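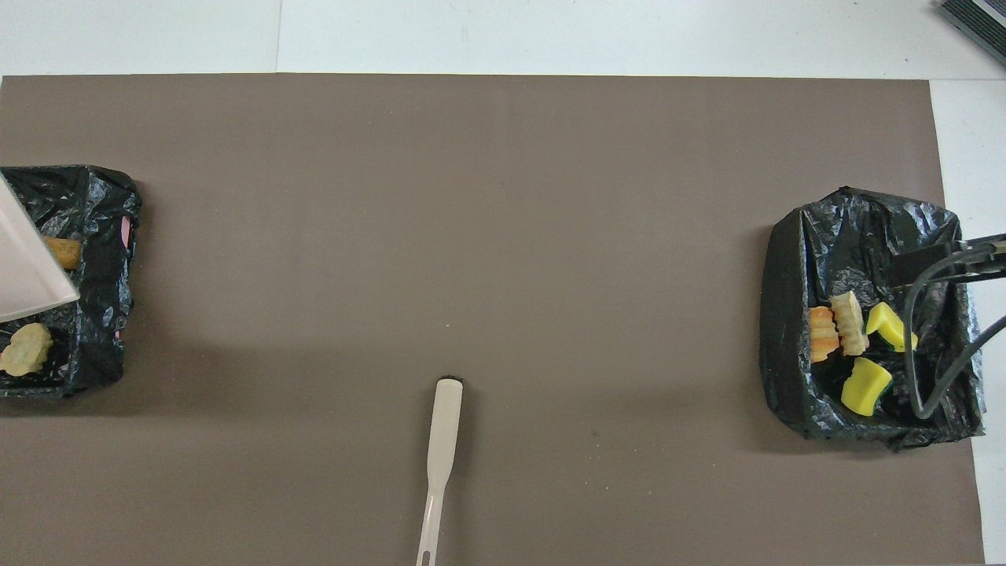

To: Vindolthorpe Allotments and Gardens list
Subject: Re: Quince tree by the north wall, cut it down or not?

Replying to the list since a few people wrote to me off-list with the same question. The earlier message is quoted first so nobody has to dig for it.

> The old quince on the north wall had maybe a dozen fruit this year and
> most of them were brown inside. Half the leaves dropped by August with
> dark spots all over them. It takes up the best part of two plots and the
> people next to it say it shades their beans. I would like to put it on
> the agenda for December that we take it out and plant something that
> earns its keep. Does anyone know how old it is, and is there any reason
> to keep it? I don't mind doing the digging.

On the age: the planting book has it down as 1923, in the same batch as the two pears that came down in the storm. The variety is written as "Vindolthorpe pear quince," which I take to mean a local seedling with no proper name. I have looked in the Grandari fruit list, the 2 older catalogs in the shed, and the Akbulut nursery list, and I can't match it to anything sold now. If we lose it I doubt we can buy another.

On the spots: that sounds like quince leaf blight. It is a fungus, it likes a wet spring, and we had one. It winters on fallen leaves and on the dead shoot tips. The tree in my mother's yard had it for years and still cropped in dry summers. It looks terrible but it is a poor reason to dig up a tree.

The brown fruit may be a separate matter. If it was brown all the way through with firm skin, it was probably picked late or kept too long. If it had rings of tan mold on the outside, that is brown rot and the old fruit has to come off the tree. Could whoever picked them tell us which?

I went over my notes for plot 88, which gets the fruit from that side. We weighed 119 pounds in the best year written down. The poor years all follow a winter when the pruning was skipped, and it has been skipped again lately.

What I would do this winter, before we vote on anything:

1. Rake up every leaf under the tree and bag it. Do not compost it. Get into the corner behind the water tank too, where they blow in and sit. A stiff broom works better than a rake on the paving.
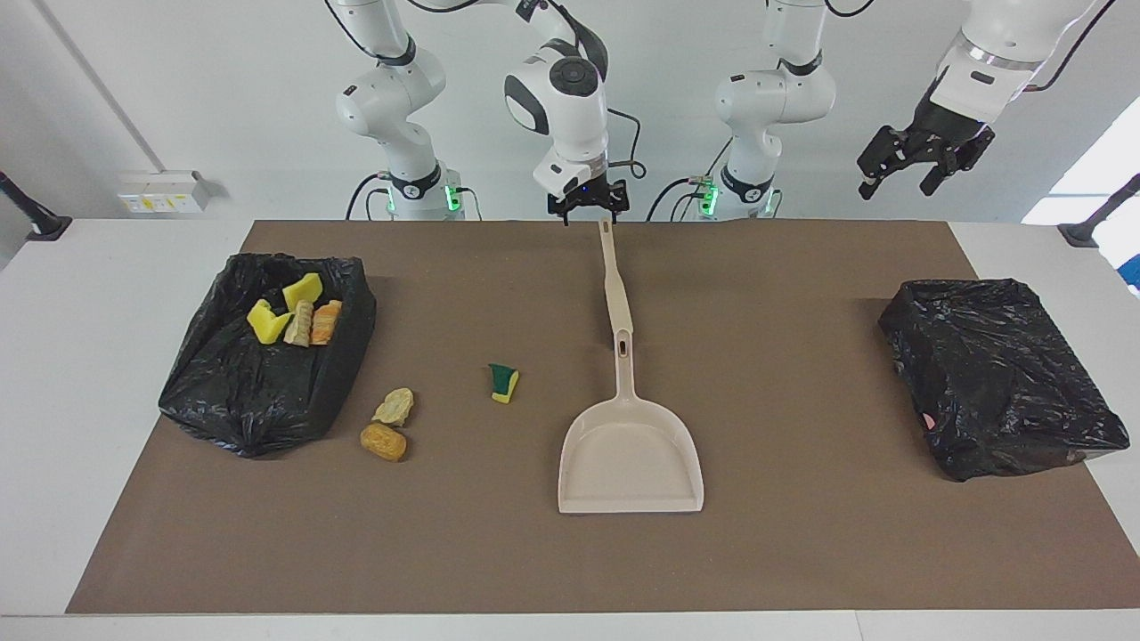 2. Pick off any fruit still hanging, including the small black ones.

3. Cut out the dead tips, back to clean wood. Wipe the blades between cuts. Leave the big limbs alone this year except the one that rubs against the wall.

4. Clear the grass back from the trunk and put down compost, keeping it off the bark.

5. Take cuttings. Hardwood cuttings from quince root fairly well if you take them once the leaves are off. I can fit a row of them in my cold frame. Suckers from the base are worth lifting too, if it's on its own roots. I couldn't find a graft line but the soil has built up a lot there.

As for the beans, the shade comes mostly from the low branch on the east side. It could come off in two stages, this winter and next, and the people beside it would get their afternoon sun back.

If the cuttings take and the tree still looks sick after two more summers, I would not argue against removing it. I would want young ones growing somewhere else first. Drosidstead have said they would give one a place in their orchard, and they have better drainage than we do.

I will be down there most mornings after 9 until the ground freezes. The long loppers are in the shed, the pole saw is still at my house and I will bring it back. Someone please check if we have any bags left that don't split.

Plot 88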